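Régler sa raineuse sans massacrer la moitié de la rame

J'ai récupéré ma petite raineuse-perforeuse à l'automne, et franchement les premières semaines ont été un carnage. Cartes de vœux fendues au pli, talons de tombola qui se détachaient tout seuls... J'ai fini par me faire une routine de réglage, je vous la livre telle quelle !

Avant de commencer

Regardez le sens des fibres. Vous prenez une chute, vous la pliez à la main dans un sens puis dans l'autre : là où ça plie net, vous êtes parallèle aux fibres. Sur la commande de septembre pour Zundville (700 menus en trois volets, tout de même), j'avais imprimé dans le mauvais sens et aucun réglage ne m'a sauvé la mise.

Sortez aussi le papier de son emballage la veille, dans la pièce où vous travaillez.

1. Choisir la rainure

Moi je pars du grammage. Jusqu'à 200 g, la rainure étroite. Au-delà, la moyenne, et la large seulement pour le carton couché épais. Si vous hésitez entre deux, essayez la plus large d'abord. Le bourrelet doit se retrouver à l'intérieur du pli – je me suis trompé là-dessus pendant des mois, et mes plis craquaient tous.

2. Caler la butée

Réglez la butée latérale à vide, puis passez trois chutes au format exact. Mesurez la distance au bord en haut et en bas de la feuille. Si les deux valeurs diffèrent, c'est l'équerrage qui est en cause : desserrez la vis arrière, un quart de tour, pas plus, et recommencez.

3. Descendre la pression petit à petit

On commence trop léger et on ajoute. Sur ma machine, un cran suffit souvent à passer d'une marque à peine visible à un papier entaillé. Pliez chaque essai et passez l'ongle dessus, l'encre ne doit pas s'écailler.

4. La perforation

Même principe, avec une molette différente. Pour les carnets à souche je prends la denture moyenne de chez Brultelton, elle m'a tenu plus de 1115 feuilles avant de donner des signes de fatigue. Le talon doit résister quand on secoue la feuille et céder quand on tire franchement. Pensez à ôter les poussières de papier sous la molette (un vieux pinceau fait très bien l'affaire).

5. Noter !

Papier, grammage, rainure, cran, position de butée : tout va dans un cahier. J'en suis à la fiche 63 et je m'en ressers presque à chaque commande.

La prochaine fois, on parlera de la numérotation des billets.

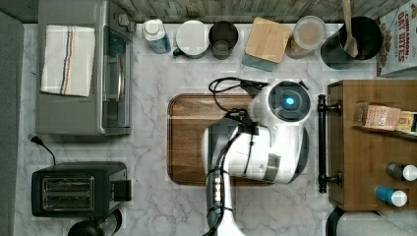
Four et grille-pain sur le plan de travail en marbre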